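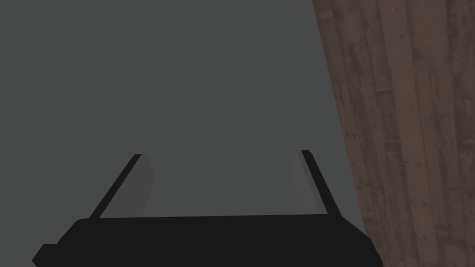 render, black gripper, grey background

Right. Thread about the 302 bus becuase I've been sat at Rillov for ages and have thoughts

They've moved the stop again. It's now outside the shut carpet shop, other side of the road, no shelter. The old stop still has its sign up. So half of us wait at one and half at the other and then there's a mad dash over the crossing

New timetable started Feb 27, 2025 and I still can't make sense of it. Two columns both headed "Urkholm via hospital". Different times. Which hospital entrance?? Asked the driver. He didn't know either, lovely man, had been given the route on a sheet of paper

Things that used to work:
— getting the 302 at 8 and being at my desk with a tea before anyone rang
— the through ticket to Cledonmont
— the heating

The through ticket is the one that gets me. You could buy it on the bus, one fare, change at Urkholm, done. Now it's two tickets from two companies and the second lot won't take cash. My neighbour is 79 and pays cash for everything. She just doesn't go to Cledonmont now. Her sister lives there

Rang the helpline. On hold, pan pipes. Was told to fill in the form. The form wants a "service reference" that is printed on the ticket, fine, except the tickets are on that shiny paper and mine had faded to nothing by teatime

Anyway. Bernadette Baudry has got a petition going, paper copies in the library and the chip shop. She needs 100 names before the council has to put it on the agenda. Last I heard she was 5 short so if you live out Rillov way and haven't signed, please go and sign

She's asking for: the old stop back (or a shelter at the new one), one timetable that a normal person can read, and the through ticket. Not asking for the moon

Someone replied saying just drive. I can't drive, eyesight, never could. Plenty on this bus can't. The school kids can't. Come on

Someone else said get the train from Urkholm. Yes. How do I get to Urkholm

To be fair — the new buses are nicer inside. Proper handrails, the bell works, you can hear the stops called out. Whoever does the voice says Cledonmont wrong but I've grown fond of it

Meeting is in April, upstairs at the town hall, there is a lift but you have to ask at the desk for it. Bernadette says turn up even if you don't want to speak, they notice a full room

Bus is here. Wrong stop. Runnning

Update, made it. Driver saw me and waited. Same lovely man. Sign the petition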